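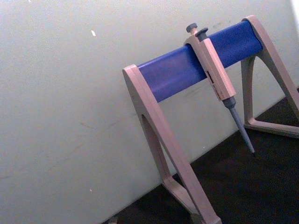 Reply from Danuven: gravimetric checks are overkill for a teaching lab, just send the pipettes out once a year and file the certificate.

Fair point on cost, so I'll go through what the certificate covers and what it leaves out. Thread.

An annual calibration tells you the pipette was in tolerance on the day it was tested, at the temperature of the test room, in the hands of someone who does this all day. It tells you very little about the months between.

Most drift I see is a leak. Worn seal, scratched piston, tip cone with a nick in it. A leak gives low volumes, and the error grows the longer you hold the liquid before dispensing.

Quick leak test: fit a tip, prewet it, aspirate the maximum volume, hold it vertical for 20 seconds. If a drop forms at the end, pull the pipette from service. Change the tip and repeat before you blame the seal.

The gravimetric check takes longer. You need a balance with enough resolution for the volume, distilled water that has sat in the room overnight, a thermometer and a weighing vessel with a lid.

Ten dispenses at full volume, ten at the low end. Mean gives you systematic error, standard deviation gives you random error. Keep them in separate columns. People average the two together in their heads and then argue about the result.

Convert mass to volume with the Z factor for your temperature and pressure. At 20 °C near sea level it is close to 1.003 µL/mg. Skip it and you carry a bias of 0.3 percent, fine at 10 µL, visible at 1000.

Evaporation matters below 50 µL. Weigh the open vessel over one full cycle without dispensing, note the loss, add it back.

Our log at Fokthorpe has 1233 entries going back to the old building. Last November I sorted it by fault. Seals first, by a long way. Then operators: plunger released too fast, tip too deep, pipette tilted on the draw.

In that same log, 4 units failed the low-volume check while still inside their certificate year. 3 of them were fixed with a seal and a smear of grease. The other had a bent piston and went to Tóth for repair.

Reply from Paro: do you check at the user's own setting or just the nominal volumes?

Nominal and 10 percent by default. If a unit lives at one setting, add that setting. A 200 that never leaves 25 µL should be tested at 25 µL.

Same tips for the check as for the work, please. A different cone fit can shift the result more than a tired seal does.

Store them upright. Liquid in the shaft is how you get a corroded piston.

Log template goes up Monday. It's a spreadsheet, the Z table is on the second tab.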